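Edge-glued maple board as a play top: finish it or leave it bare?
Forum: Small Projects > Kids' Furniture and Toys
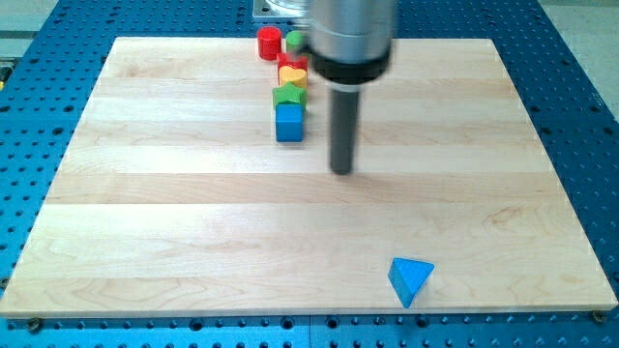
The board in question, with a few of the blocks on it.

narken_svenja
Original poster
11/02/2019

I want to use this maple board as the top for a low block table for my niece. It's edge-glued strips, pale, pretty quiet grain. There is a little wear across the middle. 

The blocks are the small painted wooden kind, cylinders and squarish ones. They will get banged on it, and juice will be involved.

Questions:
1. Do I sand the whole face or only the middle?
2. Oil, water-based poly, or nothing?
3. Do I need to do anything to the underside?

I have a random orbit sander and a card scraper I'm not very good with.

Svenja Sutter

kmacedo
Sand the whole face. If you only do the middle you'll get a shallow dish and a color difference, and on maple the color difference shows more than you'd think. Start at 120, go to 180, stop there.

Finish: water-based poly, three coats. It stays pale. Oil-based will yellow it.

Underside gets the same number of coats as the top. People skip this and then post here asking why their panel cupped.

stamatia_c
Disagree on the poly. For a surface that blocks get dropped on all day I would use mineral oil and wax and nothing else. Film finishes get little crescent dents, then the film lifts around the dents, and then you have to strip the whole thing. With oil you wipe on more. I did our block table with oil in August of the year my son turned two and have redone it maybe twice.

kmacedo
Mineral oil doesn't cure. Juice goes straight through it. She said juice.

stamatia_c
And I said wax. We have had juice. You wipe it up.

kmacedo
If you're standing there, sure.

I. Rangel
Nobody has asked how thick it is. From the front edge in the photo I can't tell. If it's thin you'll want battens or a frame under it whatever finish you pick. Slot the screw holes so it can move across the width.

narken_svenja
It's 7/8. I was going to screw it down to an apron from a Skidville side table I already took apart. The plan was four screws, one in each corner, plain holes.

I. Rangel
Don't do plain holes. Figure-eight fasteners or wooden buttons. Four fixed corners on an edge-glued top is how you split a glue line over the winter.

simone_paiva
I refinish school furniture for a living (small shop, two of us). Some things from doing a lot of these:

The wear in the middle looks light to me. I would try the scraper there first, with the grain, before deciding how much sanding it needs. Wipe it with mineral spirits and look at it from the side. If there's old finish you will see it right away.

If there is old wax or oil in it, water-based poly may fisheye. Put a coat of dewaxed shellac under it.

For kids this age I use a hardwax oil. It sits between what you two are arguing about. We use the Watent one, two thin coats, buff off the excess. Lay the rags out flat outside to dry. Don't ball them up.

Round over the edges. 1/4 inch minimum. The front edge in your photo is right at forehead height once it's on short legs.

kmacedo
Fine with hardwax oil, but it costs three times as much and she needs a cupful.

simone_paiva
They sell a small can.

stamatia_c
Does the paint on the blocks mark the maple? Ours did. We had red streaks on the top from a cheap set, and they were much worse on bare wood than after it was oiled.

narken_svenja
No idea yet, they haven't been played with on it. The set is Cavalcanti, secondhand. The red cylinder is pretty glossy, so I'm guessing the paint is in good shape. I'll rub it hard on the underside and see.

I. Rangel
Try it with a damp cloth too. Paint that's fine dry can still come off with spit on it.

narken_svenja
OK, rubbed the red one on the underside. No mark dry. Faint pink on the cloth when damp, nothing on the wood that didn't wipe off.

Did the mineral spirits thing as well. No old finish that I can see, so I'm going with the scraper, then 120 and 180 over the whole face, then hardwax oil on both sides. Figure-eights on order. I'll ask my neighbor about the roundover because I don't own a router.

kmacedo
You can do a 1/4 roundover with a block plane and sandpaper. Ends first, then the long edges, so any tearout at the corners gets planed away.

stamatia_c
Still think you'd be fine with plain oil and wax.

simone_paiva
Give it a full week before any juice. The can says five days, but maple is slow in a cold garage.

narken_svenja
It is a cold garage. Moving it to the laundry room.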